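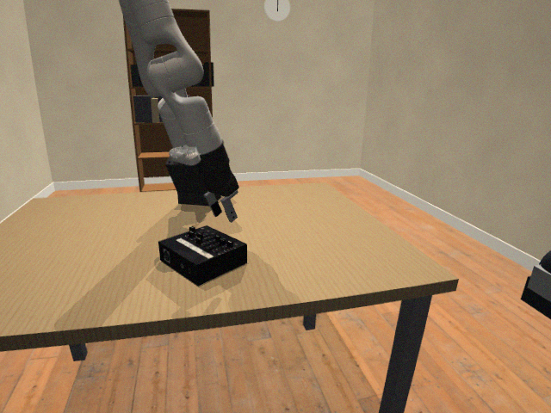 Somebody always asks why the planner needs a pre-grasp pose when the solver can reach the grasp pose directly, and a reader of last term's notes, Khurana, put it more sharply: if the final pose is collision free and the path to it is collision free, the extra waypoint is wasted time.

The objection is fair for a sphere on a bare plane. It fails for the console task, where small knobs stand up from the top face of the box. The collision model we load is a single convex hull, and a hull fills in the spaces between knobs. The planner then reports the grasp pose as in collision, or, if you shrink the hull, lets a finger pass through a knob that the physics engine will stop.

Week 5. Approach planning in simulation

Reading: Pineo manual, the sections on collision groups and Cartesian moves. Skip the part on mobile bases.

Terms used today
Grasp pose: gripper frame at the moment the fingers close.
Pre-grasp pose: the grasp pose backed off along the approach axis, fingers open.
Approach segment: the straight line between the two.

The free-space planner takes the arm from home to the pre-grasp pose with full collision checking. The approach segment is run by the Cartesian controller, with contact between the fingers and the target allowed. Contact between the fingers and the table is still checked. Students mix these up every term – the allowed pair is finger and target, nothing else.

Choosing the back-off distance
Start at 60 mm. Going down to 30 mm shortens the approach but leaves little room when the box is turned on the table and one finger comes down over a corner. Express the offset in the gripper frame. If you write it in the world frame it will look right for a vertical grasp and be wrong for every tilted one.

Results from the Firorden cluster
We ran 2,574 random box poses. Of those, 2,000 gave a valid plan on the first try. Most of the rest failed in inverse kinematics at the pre-grasp pose, before any path search, with the elbow near its limit. Sampling a second yaw angle is the first thing to try.

Lab work, due Monday
1. Load the console task in Grillelis and plan to the grasp pose with no waypoint. Save the log.
2. Add the pre-grasp pose and repeat with the same seed.
3. Replace the single hull with a convex decomposition. Report planning time for both.
4. Write a short paragraph on which failures changed between steps 2 and 3.

Keep the seed in the file name. Logs without it can't be graded.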